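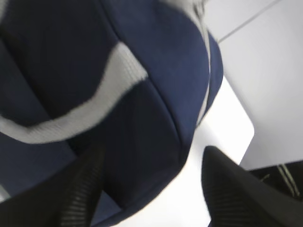 Kanchan Pandey has closed the same kind of zipper 111 times since Monday, always through a pair of robot arms. She works at Vemik, where people steer the arms by hand and every try is saved for a learning system to copy.

27 shares · 2 comments 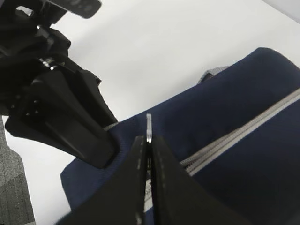

Soft things are slow going. Cloth sags and folds – no two tries start alike. Her target is 200 for each task.
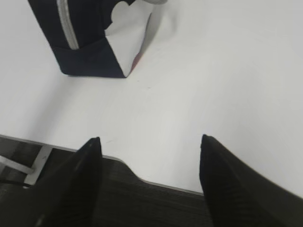

Failed tries are kept too, and labeled by Sushil Bhatia in the afternoon.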